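How I Finally Got the Cord Mess Under My Desk Sorted Out

Posted 10 March 2018

If you read my post back in November about moving into the new place in Ondton, you'll remember me whining about the desk corner. One desk, one lamp, two monitors, a printer, a router, and a nest of cords so thick that I once lost a sandwich bag in it (empty, thankfully). I kept telling myself I'd deal with it "next weekend." Well, I did it, it took one afternoon, and I spent 41 dollars on the whole thing, so I'm writing it all up while I still remember what I did!

First, shut everything down and unplug it all. Yes, everything, the router too. I tried doing this the lazy way last year, working around the stuff that was still running, and all I managed was to yank the plug on a backup that was almost finished. Warn whoever you live with that the internet is going away for a bit.

Next, pull every cord out into the open and lay them on the floor side by side. I found four that weren't connected to anything at either end. One was a printer cable from two printers ago! Put those in a bag, and put the bag somewhere that isn't under your desk.

Now label both ends of whatever's left. I used masking tape folded over into a little flag, with a marker. You can buy fancy colored tags, and I did look at some from Witum at the hardware store over in Clutmont, but the tape has held up fine so far. Write the name of the device, and write it big, because you'll be reading it upside down with your head against the wall.

Then measure. This is the part I skipped the first time, and I paid for it. Run a string from each device to where you want your power strip to sit, following the path the cord will really take (down the desk leg, along the back rail, whatever) and leave a little slack at the end. My longest run was 119 inches, way more than I would have guessed by eye.

When you pick a power strip, check the rating on the label and compare it to what you're plugging in. Desk stuff is usually pretty light, but a space heater isn't, and a heater should go straight into the wall. Don't plug one strip into another strip either. I also like having a switch for every socket, so I can kill the printer without touching the lamp.
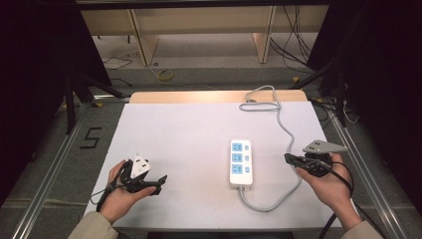
Three sockets, each with its own little switch.

Count your chunky adapters before you decide on size. Those big square ones love to cover the socket next door, and a strip that looks roomy in the store can fill up fast. I sketched mine on the back of an envelope first, with the fat plugs at the ends, and it saved me a second trip.

Mounting comes next. I used a wire tray from Vukadinović, the kind that hangs off the back of the desk with two clamps, so no drilling (I rent, and I want my deposit back). If your desk is thick, check how far the clamps open before you buy. Mine just barely made it. Set the strip in the tray where you can still reach the switches without crawling, and fasten it with a couple of hook-and-loop straps.

Now run the cords one at a time, starting with the longest. Keep the bends loose, and don't run anything under the rug or where the chair rolls. Coil up any extra length into a big lazy loop and strap it inside the tray. I go with hook-and-loop over zip ties every time, as I change my mind a lot and I've nicked a cord with scissors before. Never again!

Plug everything back in and turn things on one by one, router first. If you have a sit-stand desk, raise it all the way up and watch the cords as it goes. I don't have one, but a reader asked, so there you go.

Still on my list is the TV stand, where I'm pretty sure something has been living since we moved in. If you've got a trick for hiding a cord on a brick wall, leave it in the comments, please!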